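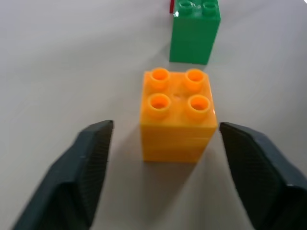

Notes to self, talk on big bricks, version 2 (printed 5/27/20, use this one, toss the April one)

Start without the mic if the room is small. Say hi. Say the title out loud even though it's on the screen: "Chunky Bricks and What to Do With Them." Wait for people to sit down.

OK so. I want to talk about the toddler bricks. The big ones, with the fat hollow studs, the ones you can step on at night and mostly survive. Everybody in this room has either owned a bucket of them or inherited one from a cousin (pause, there's usually a laugh, if not keep going).

I bought my first used lot at the Skarnberg swap, 92 pieces in a pillowcase, and I was so pleased with myself! Then I got home and tried to build a wall and the wall wouldn't stay up. Took me a whole evening to work out that I had two makes mixed together. From above they looked the same to me, same studs, same size, and then you press one onto the other and it sits there like a hat. Tell the hat thing slowly, it gets them every time.

So, first real point: sort by fit before you sort by color. I know color is more fun. I do color second, as a treat. My way is to pick one brick I trust and try every other brick on top of it. Snug goes left, wobbly goes right, and anything I have to fight with goes in the bowl to look at later. DON'T go into the clutch power tangent here. Save it for questions.

Second point is washing. Warm water, dish soap, a soft brush for the insides, studs down on a towel overnight. I've tried the dishwasher with a laundry bag and I don't love it, the bag rubs and the shiny sides go dull. A mesh bath pouf is great on the flat faces, by the way, and it costs next to nothing. For the inside of the studs you want something skinny. I use an old toothbrush with half the bristles cut off.

(Pass the bag around now. Ask for it back!!)

Third point, and slow down for this one, it's the part people email me about. Building with very few bricks. We always dump the whole tub on the table, right? 127 bricks and a two-year-old, and what you get is a two-year-old sweeping bricks off the table with both arms. Try three. Put out a green, a red and a yellow, with lots of bare table between them, and see what happens. With my niece it was bridges, for weeks, all of them terrible. Then she started standing the little ones upright in a row and wouldn't let anyone join them together.

Pale table if you have one. The colors come up so nicely on it, the orange ones especially, they nearly glow when the light comes from behind. A dark rug eats them.

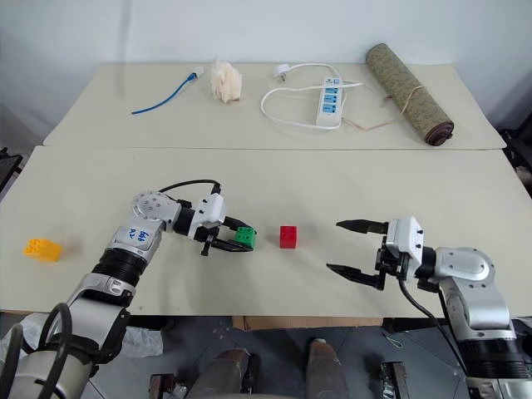

Hae-won Jin wrote to me after the April version and said three was too few for her twins, that one of them always ended up with a single brick and a grudge, and that she puts out four now and it's much calmer. I read that part aloud, it's a fair point, and I've changed my handout to say "three, or two each if there are siblings."

Then storage, quick. Shallow beats deep. If you can't see the bottom you'll never use what's down there. I keep mine in the low drawer under the bench, one layer, lid off.

Last bit: where to get more. Mention the Chae Street table sale and the Akton one. Buy by the bag, bring your one trusted brick in your pocket and test before you pay. I got 87 good ones out of my last bag that way.

Questions. If it goes quiet, ask who still has the brick bag.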